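Tips for teaching a robot hand to do laundry

I've been steering a robot hand by remote for almost 8 months now, and laundry is still my favorite thing to show it. A few habits have saved me a lot of grumbling!

Do the chore yourself first, slowly, with one hand. You'll notice how often you cheat with the other one.

Open the washer door all the way before you start recording. A half-open door swings back and ruins a good take (ask me how I know).

Pick clothes in a color that stands out against the drum – bright things are so much easier to follow on the screen.

Check where the wrist cable hangs before every reach. I like a loose loop with plenty of slack.
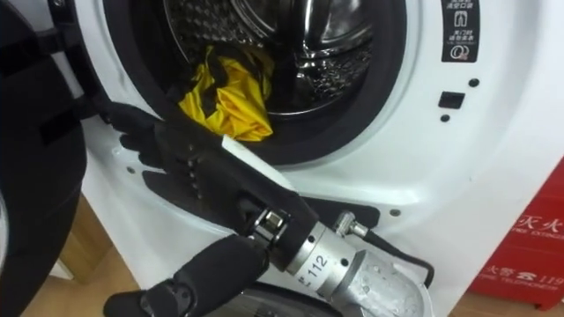 Go easy with the fingertips, too. If they touch the front of the machine, stop, back off a little and come in again. And keep your clumsy tries in a separate folder – I have 500 of them from June, and I still go back to them when a grab keeps slipping.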